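Home Storage > Small Items > Set-Up Guide
Last updated: June

Section 4: Sorting hair accessories into a shallow lid

The Prilto drawer insert is not needed for this section. Any shallow box lid with a raised rim is suitable.

1. Set the lid on a flat, padded surface. A quilted cloth keeps it from sliding.

2. Empty the old container onto the cloth. Remove loose hair and lint from each band.

3. Lay the large fabric scrunchies first, side by side. Do not stack them.

4. Place thin ruffled ties and beaded loops in the remaining space. Turn any bead or rhinestone ball toward the near side – it serves as the grip point.

5. Put plain bands in last, opened out as loops.

NOTE: Sheer organza pieces crease under weight. Drape them over the far rim.

CAUTION: Keep clip prongs pointed away from the scrunchies. Prongs snag satin and pull threads.

To remove an item, lift it straight up by one side of the loop. If a neighboring piece comes with it, lower both and separate them by hand.

Lids deeper than 2 inches are covered in Section 5. Revisions to this section: Yasuo Ishida, Morikawa.

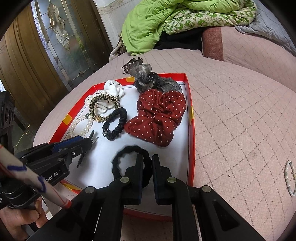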